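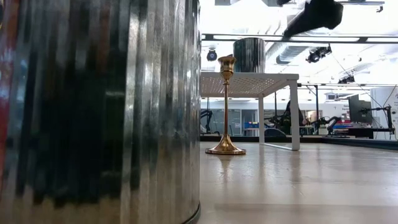 Wax stuck in a brass candlestick, how do I get it out?

Sidra Pirzada
5 July 2023
I have a tall brass candlestick with a cup shaped like a tulip. The bottom of the cup is full of old wax and a knife only scratches it. Is boiling water safe?

Nanami Minami
Skip boiling. Put it in the freezer for 40 minutes and push the wax out with a wooden skewer. If the base is weighted or has felt under it, keep it out of water altogether -- mine came unglued.

Ye-rin Baek
hair dryer on low, then paper towel. worked for me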